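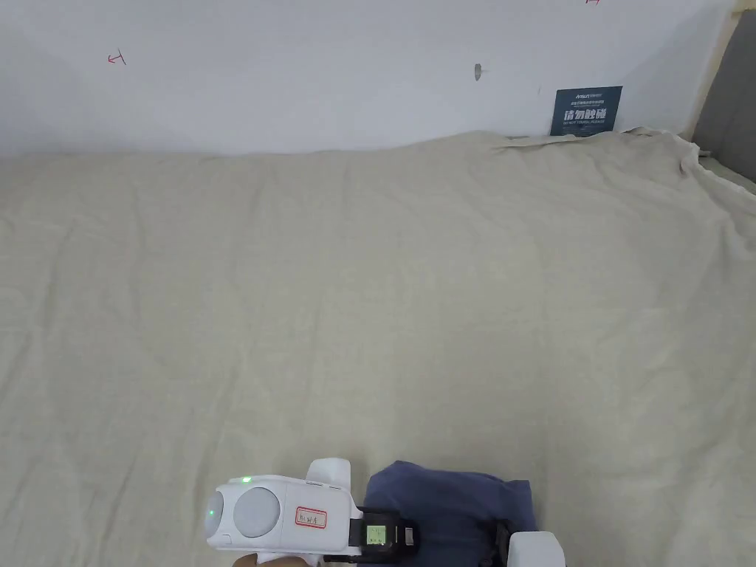 Junpei Uchida asked at the end of our last meeting whether a mending library was really going to change anybody's habits, or whether the same keen people would come every month with the same basket of socks. It was a fair thing to ask, and I have had it in my head all the while I've been putting this report together, so I hope you will forgive me if I wander towards an answer instead of marching at it.

Ostel Mending Library
Progress report, July to December
Prepared for the Walley Fund, 1 January 2025

You gave us enough to run two sessions a month in Ostel and one in Buckley, and to buy the sewing machines, thread and spare parts that people borrow from us. All the Ostel sessions went ahead. Buckley lost one in the autumn when the hall's heating failed, and we made it up a fortnight later with a rather jolly evening on nothing but zips.

Over the six months we recorded 1,207 items brought in, of which 800 went home mended on the day. Most of the rest were finished at home with a borrowed kit. We had told you to expect 1,000 items, so we are very pleased, though I should say that the curtain weekend in Buckley did a lot of the lifting (I had no idea how many people were living with curtains four inches too long!). Curtains and bedding take up a great deal of table space and we would like to give them their own session from now on.

Now, back to Junpei's question. We have 108 people on the borrowing register, and roughly a third of them had never used a sewing machine before they joined. Several have started turning up to help others, which we hadn't planned for and which has made the evenings a good deal louder. The regulars with the socks are still with us too, and very welcome they are.

Some things have gone less well. The Prurkell sessions have not started. The room we were promised has been let to a nursery, and the only other one on offer is up two flights of stairs, which is no good with machines to carry. We have kept that part of the grant untouched and would like your permission to hold it over until the summer. Thread has cost more than we budgeted, mostly because we were too generous with the first kits, and we now send them out with smaller reels.

Before the next report we mean to settle Prurkell one way or the other, get three of the older machines serviced, and write a proper care sheet to go in the lid of each case. If anyone at Walley would like to come along, Buckley evenings start at half past six and the kettle is usually on well before that.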